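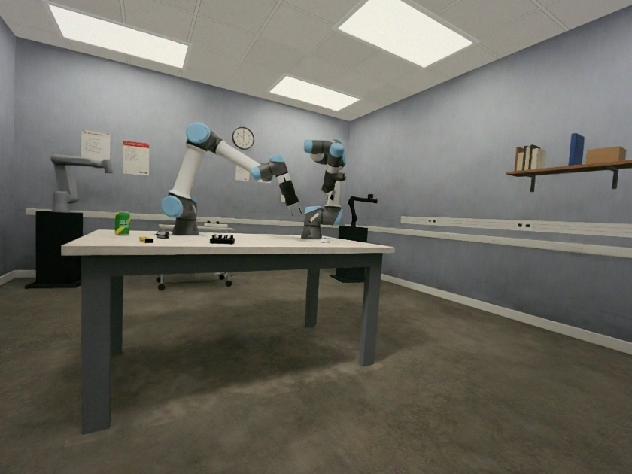
Karim Haddad
Owner and head designer, Plimer Flowers, Hotilberg
2020-12-08

Florists should put labor on the ticket

When you buy an arrangement from my shop, your receipt has three lines. The first is the flowers, with the stems listed by name. The second is the container. The third says "design labor," and there is a dollar figure next to it. Most flower shops fold the third line into the first and hope you don't ask. I did it that way for years. I think it's a bad habit, and I would like to see the rest of the trade give it up.

The usual way of pricing in a flower shop is a markup. You take what the wholesaler charged for the stem, multiply it, and add a percentage on the total for the work. The customer sees one number for one vase. If they go home and look up what a carnation costs at the grocery store, they decide the florist is a crook. From what they were shown, it's a fair conclusion. We gave them a price with nothing behind it.

What's behind it is mostly time. A box of roses comes in from Flavetti before we open. Somebody has to cut it down, strip the lower leaves, take off the guard petals, recut the stems and get them into clean buckets with food. Hydrangeas need more attention than that. Tulips keep growing in the vase and have to be cut short to allow for it. Then the arrangement gets made, by a person who spent a long time learning how. After that it gets wrapped, carded and put in the cooler, and the buckets get scrubbed for tomorrow.

None of this shows in a finished vase. If the work is good, the flowers look like they fell into place.

We switched over in June. I went back through the tickets for the slow part of the year to see what labor cost us per piece, and I pulled 477 orders to do it. The result was embarrassing. Small arrangements were losing money almost every time, and the large ones were paying for them. A bud vase with a single rose and some greens takes a good part of the effort of a mixed bouquet, but a percentage on one rose is pocket change. People buying a big centerpiece were covering the person buying the bud vase, and neither of them knew it.

So the small pieces went up and the large ones came down. I expected to lose the bud vase customers. We lost a few. 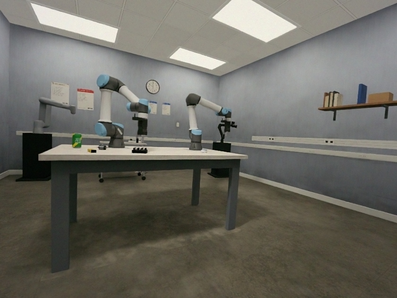 What customers do with the information

The argument I hear from other shop owners is that customers don't want to see labor. It makes the purchase feel like a car repair. Flowers are supposed to be a pleasant thing to buy, and a line for labor reminds people they're paying wages.

I understand that, and it did happen at the counter. In the first weeks I had people point at the line and ask if it was a mistake. Some asked if they could skip it. My answer was yes, and I meant it. If you want the same stems wrapped loose in paper, we'll charge you for the stems and a small amount for the wrap, and you can arrange them at your kitchen table. Quite a few people took me up on it. They got more flowers for their money and I sold stems that needed very little handling after the morning prep. I can't see who was hurt by that.

Others looked at the line, thought about it and paid. A number of them have told me since that they never knew what they were paying for before. A man ordering for his mother's funeral wanted to know why the casket spray cost more than the standing wreath, which was the bigger of the two. I could show him. The spray had more expensive stems in it and every one had to be placed by hand at an angle. He chose the wreath and used the difference for a second piece from the grandchildren. Under the old tickets I would have mumbled something about the season.

Weddings are where it matters most. The average couple has never bought flowers in quantity and has no idea what to compare. One shop quotes them a number, another shop quotes a different number, and they take the lower one without knowing that it leaves out setup, delivery and coming back at midnight to collect the vases. When our quote breaks those out, they can take it down the street to Abou Jaoude and ask for the same list. Sometimes Abou Jaoude gets the job. They run a good shop, and I would sooner lose to them on a fair comparison than win on a confusing one.
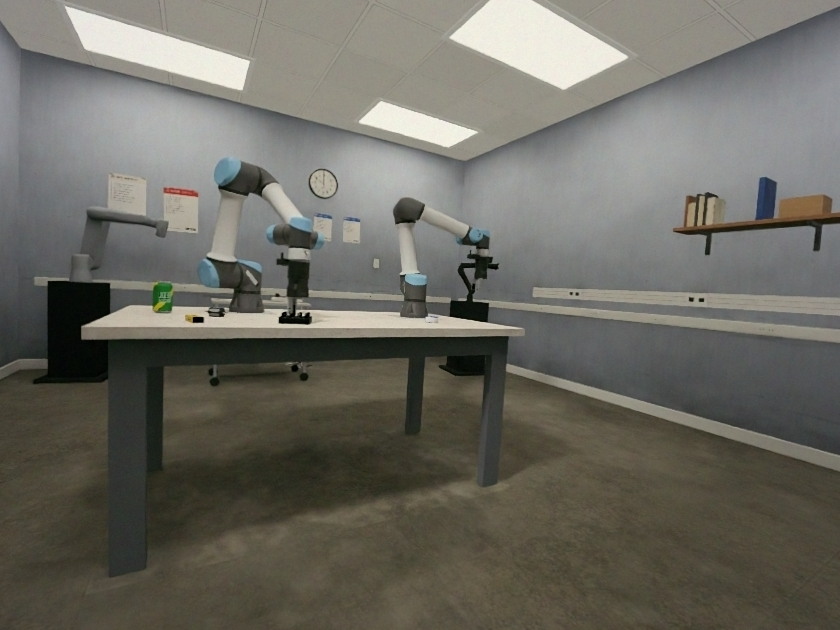 There is also the matter of the people doing the work. Designers in this business are paid badly. Part of the reason is that their time has no price on it anywhere. It's buried in the cost of a rose. When rose prices jump before Valentine's Day, the markup jumps with them, and the extra goes to the house even though the designer worked a double shift. When rose prices fall, the owner says there's no money. With a labor line, I know what was collected for design in a given month, and so does my staff, because I post it in the back room. It has made for some uncomfortable talks about raises. I was on the losing side of most of them, and I should have been.

I'll admit the weak points. Setting the figure is partly guesswork. I base it on the type of piece and leave the clock out of it, so a fast designer and a slow one cost the customer the same. That's deliberate. I don't want anyone rushing a sympathy basket, and I don't want a trainee's slow afternoon billed to a stranger. But it does mean the number is an average, and an average is always a little wrong for the piece in front of you.

Holidays are a problem too. In a Mother's Day week we might process more than 4,000 stems, much of it with temporary help, and the premade bouquets are put together on a line. Charging full design labor on those would be dishonest. We charge a reduced rate and print it that way. It took some explaining, and I'm still not sure we have the rate right.

And there are the orders that come in through the online networks, where the customer pays a fixed price to a company that has never touched a flower, and the shop gets what's left. I can't put a labor line on those. The customer never sees my ticket. I fill fewer of them every year, and I would advise any shop that can afford it to do the same.

Some owners tell me that this only works in a place like Hotilberg, where people know the shop and will give you a minute to explain. Maybe so. But dry cleaners, framers and tailors all charge for the work in plain view, in towns large and small. A framer will hand you a slip with the glass, the mat, the molding and the fitting charge, and people pay it without a scene. I don't know why we decided flower customers were more delicate.

If you run a shop and want to try it, start with weddings and events, where people already expect a quote with lines on it. Leave the counter for later. Reprint your tickets before you change any prices, so your regulars see the breakdown first at a total they recognize. Train whoever answers the phone. Ours had to explain the change more often than I did.

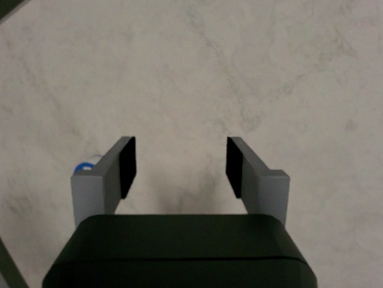 Comment from a reader: I managed a shop for a long time and we tried something close to this. The trouble we had was with sympathy work. Families do not want to read a bill in that much detail the day after a death, and I had one woman start crying over it. I'd keep the lines for weddings and give funeral customers one total unless they ask.

Karim Haddad replied: That's a fair point. We don't go through the lines out loud with families, and the itemized ticket goes in the envelope. I've thought about making it by request only for funerals. What stopped me is that those are the customers most often oversold, in my experience, and the least likely to ask. I haven't settled it.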